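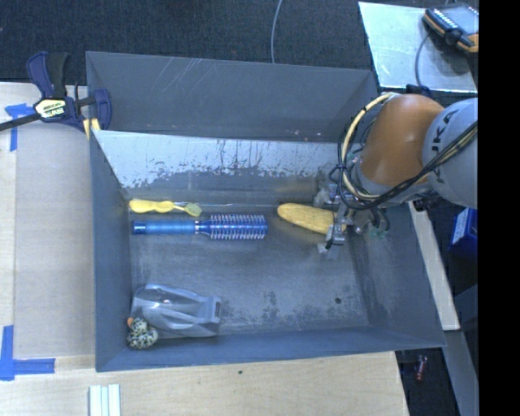
The Lastano Foundation will open a household reuse center in Sarnville this July, giving residents a free place to drop off and pick up items in usable condition. The center occupies the former Kornby hardware store on Rivera Street and will accept kitchenware, small furniture, books and toys. 

The foundation has committed $3000 a month to running costs for the first year. A survey last spring drew replies from 197 households, most of which asked for evening hours. The center will stay open until 7 p.m. as a result.

"Families here have asked for this for a long time," said Celeste Moreira, program director at Lastano. "We are pleased to offer it close to the bus lines."

Visitors may take up to 5 items per visit - no proof of address is required. Large appliances and mattresses cannot be accepted.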